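## 4.2 Setting Plates in the Wire Stand

This section applies to the Dolska plate stand when used on a tabletop or sideboard. Read Section 4.1 before placing any plates.

1. Wipe the tabletop and let it dry completely.
2. Set the stand down with both front feet flat on the surface. Leave 2 inches between the back of the stand and the wall.
3. Place the first plate at the back, on its edge, with its face toward the front.
4. Add the remaining plates one at a time, working forward. Support the row with your free hand until the last plate is in place.
5. Check that the front plate rests behind the top bar of the loop.

**Note:** Plates may be arranged in any order of color. A slight lean in the row is acceptable.

**Caution:** Do not load the stand with plates wider than 14 inches. Do not slide a loaded stand across the table.

To remove a plate, begin at the front of the row and lift straight up. Plates from the Nultau and Morikawa lines may be mixed in one stand if their diameters match.

Replacement feet are listed in Section 17. Requests for other parts should be sent in writing to Anastasia Andreadis, Customer Service, Sumton office.
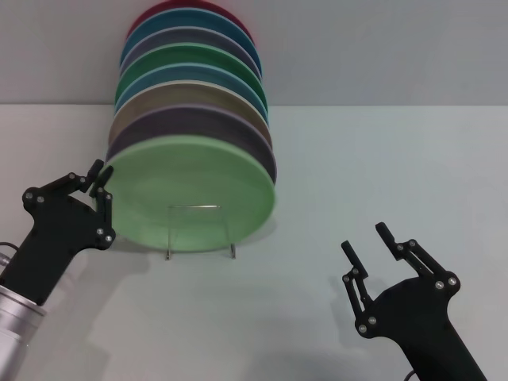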